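From: Delia Costache
To: exam-prep list
Date: Feb 22, 2018
Subject: Re: Clumcombe county clerk exam, eligibility list and typing test

Ionuț Radu wrote:

> Has anyone had a letter yet after the written part? I sat it at the
> Irnside center and the website still says "under review." A friend
> told me that everyone who passed goes straight to interview, but the
> notice talks about a typing test as well. Also, does the score carry
> over if there is no opening in May?
>
> Ionuț

Ionuț,

The letters went out on Tuesday. Mine came this morning, so give yours until the middle of next week before you call. The website is updated after the mailing and it was two weeks behind last year.

Your friend is thinking of the old rules. Under the current notice there are three steps: the written test, the typing test, and then the interview. You have to pass the typing test to stay on the list, but it does not change your rank. Your rank comes from the written score only, with veterans' points added where they apply.

The figures in my letter are as follows. 3,231 people applied, 1,826 of them showed up for the written part, and 900 names are on the eligibility list. Page 2 gives your own rank and raw score. Check that the spelling of your name matches your ID. Grigore Ursu had one letter wrong last time and was turned away at the door of the typing test, and it took him a month to get a new date.

As for May, the list stays in force for one year from the date it is certified, so your score does carry over. If you turn down an offer you can stay on the list once. After a second refusal your name comes off and you have to sit the written part again.
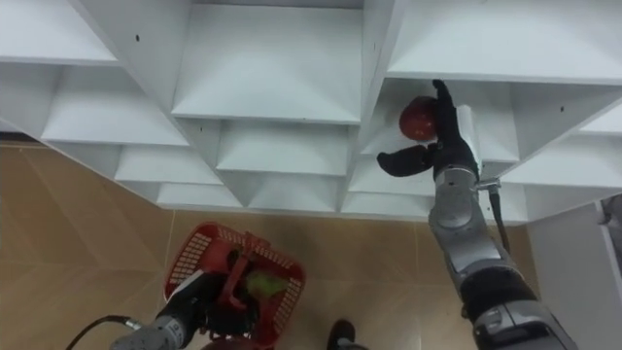
White cubby shelving, seen from below.

For the typing test, bring the letter, a photo ID and nothing else. Phones have to be handed in. You get one practice passage that is not scored and then the real one. They use plain keyboards with the number pad on the right, so if you practice on a laptop, borrow a full keyboard for a few days beforehand. Backspace is allowed. Errors left in the final text are taken off your speed.

Lertchai Chaiyaporn posted a set of practice passages to this list in the fall under the subject "copy drills." They are longer than the real ones but the style is close. The Waltell workbook is fine for the filing and alphabetizing questions but its typing chapter is out of date.

One thing I don't know is whether part-time openings are filled from the same list. The notice says "all clerk positions" and the letter says "full-time clerk positions." Teodor, you asked the personnel office about this in the last round. Did they ever put the answer in writing?

Delia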